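Fladness Residents' Handbook
Household Guidance: Cloth Bags and Clear Storage Trays

Issued by Emlyn Humphreys, Household Services
Last reviewed January 26, 2022

Residents are asked to follow the guidance below when storing reusable bags and when packing small bottles for the shared bathrooms and kitchens.

Before you start

Clear a table and wipe it down. Empty every bag completely, shake it out over a bin and check the seams for crumbs, receipts and coins. Any bag with a torn handle should be set aside for mending.

Clear trays should be washed in warm water with a little washing-up liquid. Where the floor of a tray has raised ridges, dirt gathers along the sides of each ridge, and a soft brush will lift it better than a sponge. Scouring powder must not be used on clear plastic. Dry the tray with a cotton cloth and leave it on the table while the fabric items are sorted beside it.
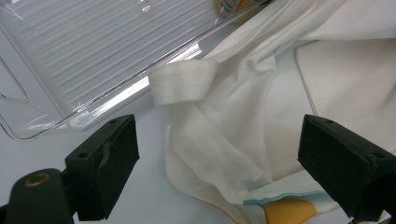 Washing and folding cloth bags

White cloth bags should be washed at 30 degrees, inside out, and kept apart from dark items. Straps with a rough or looped surface collect fluff; press them flat and brush them before washing. Bags are to be dried on a line and not in the tumble dryer.

To fold, lay the bag flat with the straps towards you. Smooth the creases outwards from the middle, fold the sides in, then turn the straps back over the body of the bag. Cloth bags may be stored in the Dolia cupboard on the ground floor, with no more than 2 to a hook.

Packing bottles

Small bottles should travel upright. Tighten each cap, wipe the outside, and open the bag fully so that its handles are clear of the opening. Lower the bottle in by its upper part and let the base settle on the bottom of the bag before you release it.

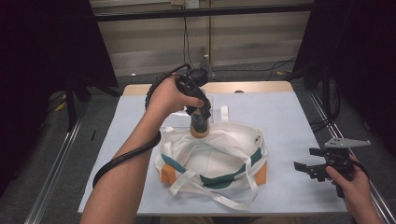 Heavier items go in first and stand against the sides. Bottles larger than 600 ml should be carried separately. A folded cloth placed between bottles will prevent knocking on the stairs, particularly in the Bellamy wing.

Bags left in the shared rooms for more than 3 weeks will be moved to the Dalline store. Owners may collect them from the front desk. The next general clearing of cupboards will take place in May.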